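# Automation in a Folding Service: What Changes for the Workers

Student project report, second version
Author: Lanying Meng
Supervisor: Nuria Lorente

## 1. Background

Graltoldale is a small company that washes, folds and returns clothes for private customers. In April it began to prepare for a folding robot, which the company calls Eder. The robot must first learn from people, so part of the staff now folds with hand-held grippers in furnished homes, at an ordinary table. The other staff continue to fold with their hands. My question was how this preparation changes the work of the folders, before any robot has arrived.

I interviewed five workers and read 84 shift notes, which the company kindly let me use.

## 2. The work with the grippers

A T-shirt is a common item in these shifts. The folder takes the edge of the fabric between the two fingers and brings it over, and must plan where to take it.

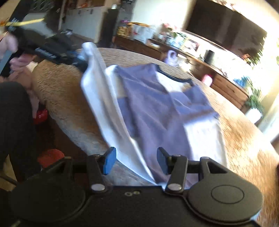
Eusebio Segura has folded clothes for many years. He told me that in the first weeks he felt like a beginner again. With his hands he can feel if a sleeve is twisted, but with the grippers he has to look for it. His target was also changed. A normal shift at Graltoldale is 200 items, and a gripper shift is 70. He said the lower number is fair, but it took him time to stop feeling slow.

Adoración Bustamante had a different opinion. She likes the gripper shifts, and she now explains the method to new colleagues. This task is not written in her contract and she receives no extra pay for it. In my notes this is the strongest complaint, and two other workers mentioned it also.

## 3. Plain cloths

Plain white cloths are practiced too. The workers disagree about whether they are easier than shirts. A cloth has no sleeves, but it also has no collar to show which side is the top. 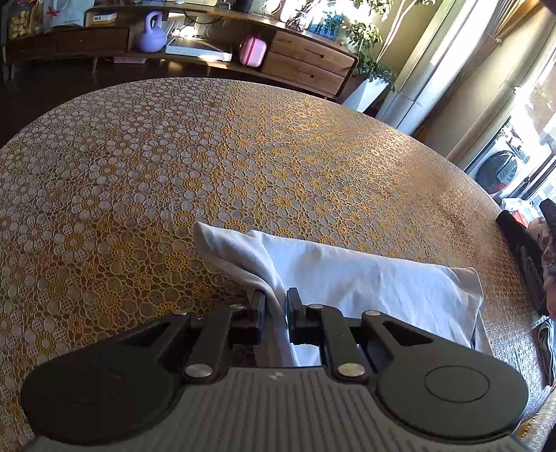
Marcelino Cantero, who plans the shifts, limits gripper work to half of the day. He made this rule after several workers wrote about tired wrists in the shift notes. The rule is not in the company handbook yet.

## 4. Findings

- The skill of the folders became more visible to the managers, who now ask them for advice.
- Training of colleagues is new work and should be paid.
- The workers do not know what will happen to their hours when Eder is in use. I asked the company and did not receive a clear answer.

## 5. Limits

All interviews were done at one company. I hope to repeat them when the robot has been in use for some months.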